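February, bench 2, afternoon

Continuing the grasp width calibration for Zendura. The morning run went to 600 cycles before I stopped it. The logged opening drifted over the last third of the run, and I wanted to know if that was the linkage or the estimator before burning more hours on it.

Setup is unchanged from the last entry. Parallel-linkage gripper, ridged pads, wrist camera. Opening width comes from the camera only, no encoder, which is the whole point of the comparison. Arm is held at the same pose for every cycle. Kerr gauge block for the closed check, reset by hand every 67 cycles.

What I tried:

Refit the width model using only the pivot pins as features. The old fit also used the pad corners, and those are poor features because the ridges alias when the pad is close to the lens. Residuals came down on the closed side. On the open side they hardly moved.

Reran the morning log through the new fit offline. Drift is still there but smaller. So part of it was the estimator. The rest is either real play in the linkage or the camera shifting in its mount. I can't separate the two from this log.

To separate them I'm adding the palm plate bolts to the fit as fixed references. They don't move with the fingers, so any motion of the bolts in the image is the camera. Should have done that from the start. Consuelo Lorente suggested it back when we did the Rimora tests and I skipped it to save labeling time.

Labeled the bolts by hand on a small subset first. Detector is okay on them with the lights at the normal level. With the lights up it loses the rims to glare, so leave the dimmer where it is. There is tape on the knob now.

Plan for the long run: 2000 cycles, open and close only, no object. Save one still at full open at the start of each block. Same exposure throughout, auto gain off (check this, it came back on by itself after the driver update). If the bolts hold and the pins wander, it's the linkage and we swap the pivot hardware. If the bolts wander too, redo the camera bracket and throw out the morning data.

Also need to mask out anything that sits between the fingers in the open pose. The pin matcher grabbed a cable edge twice in the offline pass and reported a width that isn't physically possible. I put in a hard limit on width change between consecutive images, which catches it, but a mask is cleaner. The mask has to cover the gap up past the tops of the pads, so draw it tall.

Hotance supply is on the second outlet strip now. Don't move it while a run is going.

To do before starting: rezero the closed position, clear the old buffer, write the fit version into the log header. Last time we had two fits with the same name and I lost most of a day to it.

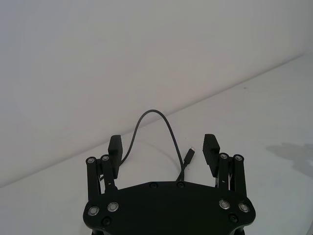
Fit version for the long run is pins plus bolts, mask on, width limit on. Consuelo has the script and will start the first block once the closed check passes. Still need to decide how many blocks to hold out for the error numbers.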